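The coat rack had come up from Rudeck on the back of a vegetable truck, and by the time Sawsan Bataineh got it through the door it had already been promised to two other people. She didn't care. She had paid 58 for it, she had the receipt in her purse, and she meant to stand it against the brick wall and leave it there until one of them fell down.

"It's too tall," said Leonidas Psarras, who had come in for the warmth and stayed for the argument.

"It's a coat rack. Tall is what it does."

He walked all the way around it with his hands behind his back, the way he used to walk around boats when he was thinking of buying one (he never bought one). The pegs were a reddish brown, a color she remembered from her aunt's kitchen in Cirnlow, where everything that could be hung up was hung up, spoons and onions and once, for most of a January, a wet cat's blanket that no one would admit to owning. 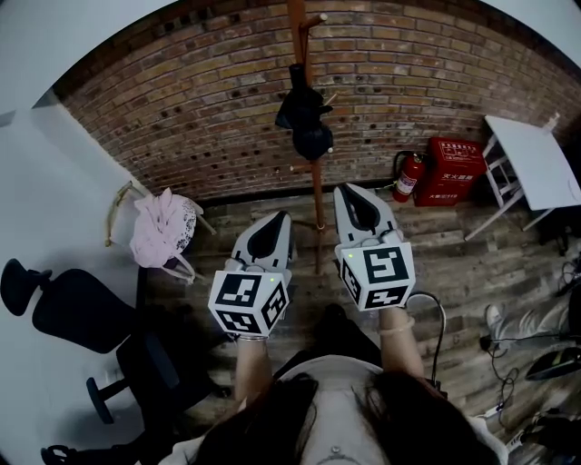 The coat rack by the brick wall, with a black bundle.

By four o'clock something black was hanging from one of the pegs, folded over on itself and bulky, and neither of them would say whose it was. Leonidas thought it was a bag. Sawsan thought it might be an umbrella that had given up, and she was fond of it either way, because a rack with nothing on it looks like it's waiting for a bus.

"Old Karagiannis had one like this," he said after a while. "In the hall, up at number 644. You'd go to visit him and there'd be so many coats you thought it was a party, and then you'd go in and it was only him and the radio."

"Were they all his?"

"Some of them were mine. I kept forgetting them there."

She laughed at that, and went to straighten the white folding table, which didn't need it. When she turned back he had taken off his scarf, the good gray one Ova had knitted him the winter before she moved away, and he was holding it up near a peg – just near it, trying out the height.

"You're staying, then," she said.

"I'm seeing if it's too tall," said Leonidas, and reached up.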